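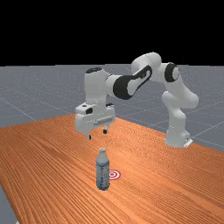
Osodska asked whether we were going to agree the gripper height before anyone bought more filament, as last month two sets of fingers were printed to the wrong length. The meeting agreed to take this first.

1. Bottle pick project

The simulated arm, table, bottle and target marker are loading correctly on the workshop PC. The task stays as it was set in October: pick up the water bottle and put it down on the red and white marker. The marker is next to the bottle for now and will be moved farther out once the basic pick is reliable.

It was agreed to approach from straight above with the fingers open, stop, then lower. Coming in from the side was discussed and dropped - the real bench has a shelf in the way.

The length of the printed fingers is set at 186 mm from the mounting plate. Anything already printed to another length goes in the scrap bin.

2. Gripper view 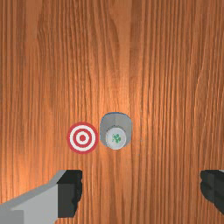 Render: Atton build group, shared workshop folder

The view looking down past the fingers will be used for lining up. Both black pads show at the bottom of the picture and the target is easy to find against the wood. There was a concern that the grain pattern is too busy and could confuse the marker detection. A plain gray table will be tried as a comparison, same lighting, 500 runs each. Results to the next meeting.

The detection script from the Roketti kit needs a small change before it will read our marker. This is on the list for Monday evening.

3. Height above the bottle

The lowering step still needs a proper stop. At present the height is typed in by hand, and a wrong figure would put a finger into the cap.
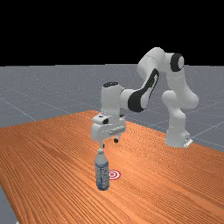
The stop height will be worked out from the bottle model and kept in the settings file, with a 2 mm margin. The same file will be used for the real arm, so changes to it must be written in the log book.

4. Real arm

The base plate is drilled and the bench is clear for it. The Iyamu power supply has been ordered. Spending is capped at 400 dollars until the spring, including the supply. No power to the arm until the emergency stop is wired and tested.

5. Any other business

The shop vacuum needs a new filter. Please label your own boxes on the lower rack.

Next meeting Monday, 7 p.m., same room.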